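Dishwasher loading, second attempt

Saturday, May 11, 2024

I changed the loading order in the dishwasher again. The previous arrangement dated from December and had one persistent fault: bowls placed between the plate tines leaned into each other, and the inner faces came out with a film of dried starch. Oatmeal was the worst case. Lindsay Kereama suggested in a comment on the last post that I stop treating the tines as general storage and keep them for flat items only. I have now run it that way for two weeks.

Current order is as follows. Dinner plates go in first, one per gap, all facing the center. Side plates follow in the same direction. Bowls go wherever there are no tines, tilted enough that water runs out of the foot ring. Anything deeper than a cereal bowl gets washed by hand.

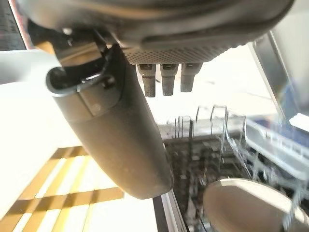
The gap between tines matters more than I had assumed. My everyday plates are thin and stand nearly upright. The older Fillard ones have a thick rim and need every second gap, which costs capacity. I have moved those to a high shelf and use them when there are guests.

Wire racks also wear at the tips. Once the coating splits, the metal underneath rusts and leaves a brown dot on whatever touches it. Armindo Leitão recommended a brush-on repair coating from Filtmont. It needs a clean, dry surface and two thin coats, with a full day before the next wash. I used it on an older rack and it held for roughly 200 cycles before the first tip went again.

Detergent is unchanged. I tried less of it in the hope of reducing residue on glasses, and the plates got worse while the glasses stayed the same.

Still open: the long serving spoons. They don't fit in the basket, and laid flat they collect water in the bowl of the spoon. For now they go face down at the side.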